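Home | News | Around Town | Food | Letters | Contact

Snack tables are back at the Plulerwood library

I stopped by the Plulerwood branch at 10 the other morning to return a very overdue cookbook, and guess what? The snack table is back! It disappeared last winter when the old heating pipes were replaced, and I'd pretty much given up on it.

The deal is the same as before. You take something, you drop a coin in the jar if you have one, and the money goes toward the children's reading room. Last year the jar brought in $801, enough for new shelves and a rug (a very loud orange one, my kids adore it). The Hegyi bakery on Jenden Street is chipping in too, with day-old rolls most afternoons until 4.

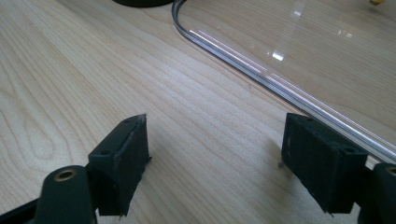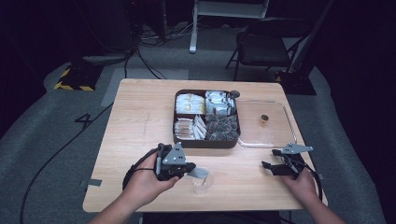 Pale wood in both photos, with the four-compartment snack tray in the second.

The branch is asking people to bring only wrapped snacks, no homemade stuff, and to leave anything with peanuts at home. I get it, though I'll miss those lemon bars. Donations go to the front desk, and they'll take them any time the doors are open.

While I was there I also heard that the Grudard bus will stop right outside again starting in August, so no more trudging up the hill with a bag full of books. More than 17 people had signed the petition when I last saw it, me included, and I'm pretty pleased about that one. The new timetable should be up by the entrance before the end of the month.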